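Help > Moving house > Storage crates FAQ

Crate hire: your questions

April, Jana Wendt
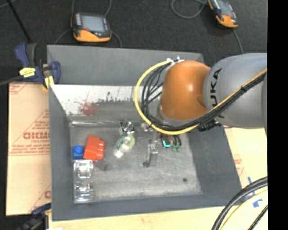
How many crates do I need?

Depends how much stuff. One-bed flat, start with the small pack. Family house, ring us first, people always guess low. Books eat crates. So do shoes.

How long can I keep them?

Two weeks as standard. Need longer, tell us before the two weeks is up and we'll add days on. No fuss, small daily charge.

Where do you deliver?

Anywhere in the Dollby area, plus the villages out to Santoso Park. Third floor and no lift? Say so when you book. Driver will bring them up but needs the extra time.

What's the biggest order you do?

Up to 510 crates in one go. Over 200 and we want a weeks notice please. Office moves usually fall in this lot.

Do I have to clean them?

Quick wipe is fine. Crumbs, soil, cat hair out. We wash everything again at our end. Paint or oil is a different matter, there's a cleaning fee for that.

Can I put labels on?

Yes, but use the card ones that slot in. Not parcel tape!! Takes ages to get off. Marker pen straight on the plastic, also no.

What if one breaks?

Normal wear, nothing to pay. Run over by the van, you'll be charged for a replacement. Keep the bits and hand them back with the rest.

Is there a deposit?

Yes, taken by card on booking. Goes back once the crates are counted in, normally three working days. Bank might be slower, we cant speed that up.

Can I leave them outside for collection?

Only if stacked and out of the way of the pavement. Collections start at 7.30am so put them out the night before. Heavy rain is ok, wind isn't. Put the lids inside the top crate.

What can't go in?

Gas bottles, paint, anything live. Fish tanks with water in (yes, asked). Wine is fine, stand it upright and pad it.

Are you the same firm as Fulanine?

We were, until the name change. Old Fulanine vouchers still work, type the code in at checkout or read it out over the phone.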